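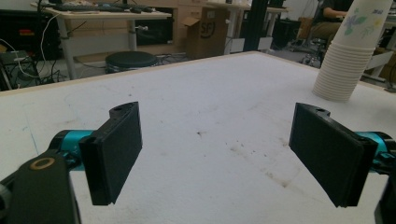

A reader of part one wanted to know why the policy always closes its fingers a hair before it reaches the cup, and whether more training data would fix it. More data would teach it to do the same thing with greater confidence. The trouble is almost certainly in the timestamps, and you can find it in an afternoon.

Aligning video and gripper width in Kovel

You have two streams: the wrist video, and the width between the fingers. Each one has a clock, and each clock believes it is the correct one. Kovel will happily merge them on arrival time, write out a tidy file, and report no errors. The Kovel report has never met an error it couldn't overlook.

What you need before you start:

A recording with both streams, unmerged
Kovel with the Estdale plotting add-on
At least 15 open-and-close cycles, done at uneven intervals

The uneven part matters. If you open and close in a steady rhythm, the matcher in step 3 can slip by one whole cycle and still look terrific. I did this once and got an offset longer than the recording.

Step 1. Turn off auto-merge

Set merge_on_arrival to false in the project file. The checkbox in the settings window does the same thing until you restart, and then it doesn't.

Step 2. Get a width signal out of the video

Run the finger tracker on the video alone. It gives you a pixel distance between the two pads for each image. You don't need it in millimeters, because all we want is the shape of the curve. Limit the search to the lower part of the picture. My first try let the tracker look everywhere, and it took a great interest in the rims of stacked paper cups, which also have nice strong edges and also move when you do.
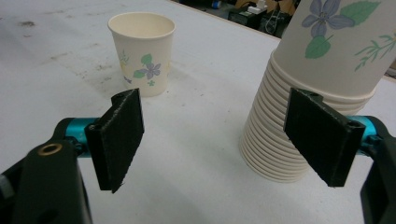 Once the search area is set, plot the result and look at it. You want flat stretches where the fingers hold still and clean slopes where they move. Single-sample spikes are fine, and a median filter five samples wide will clear them up. If the curve looks like grass, go back and shrink the area again.

Step 3. Find the offset

Resample both curves to the same rate, subtract the mean from each, and cross-correlate. The peak is your offset. Cap the search at half a second in either direction — anything beyond that is a broken recording and deserves to be treated as one.

On our Hilolville setup the width stream led the video by some 20 frames on the first run, which was a driver buffer left at its default. With the buffer cut down, the lead dropped to 2 frames and stayed there.

Step 4. Check for drift

Run step 3 again on the first third of the recording and then on the last third. If the answers agree, store one constant and move on. If they differ, fit a straight line between them. The old Wattanapong logger needs the line every time. Please don't fit anything curvier than a line. It will look wonderful and you will regret it by dinner.

Step 5. Merge again, then retrain

Write the offset into the project file as width_offset and rerun the merge. The sign convention is positive when the width stream is early. The manual says the opposite in one chapter and agrees with me in another, so test it: overlay the two curves after merging, and if the gap has doubled, flip the sign.

Before you spend a night on training, step through 16 grasps by hand and watch where the width starts to drop. It should happen on the same image where the pads start to move. Retrain from scratch after that. Fine-tuning the old checkpoint kept a bit of the early close in my runs, and I got tired of arguing with it.

Part three covers the wrist pose stream, which has a third clock.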